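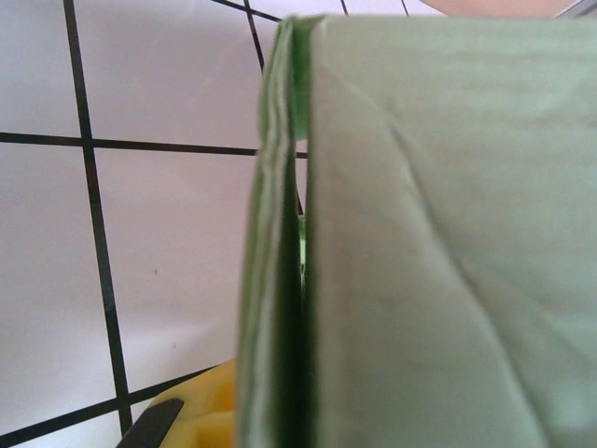 How many times do I fold a big piece before it goes on the shelf? Three times, and the last fold is always by the short side.

Before, I folded everything four times. It looked very small and nice, but the middle became so thick that the pile fell to one side every week.

My shelf is 65 cm deep, so three folds is good for me. If yours is less deep, try to roll the piece. Pilar Painemal does it like this and her closet is better than mine.

I put the folded edge to the front and the open edges to the back – then I can take one piece and the others stay in their place.

Jessie Rankin asked me about the creases. I change the fold line every time I wash. In April I forgot, and one tablecloth still has the line from that month.

For the green things I keep a separate pile. Pale green next to dark blue was a bad idea in my house, I lost 2 pillowcases.

Also I stopped to use the Anero boxes with the lid. I never opened them, so I never used what was inside. Open shelf is better for me.

Tomorrow in the morning I do the towels – there are 9 and I want to try them standing up.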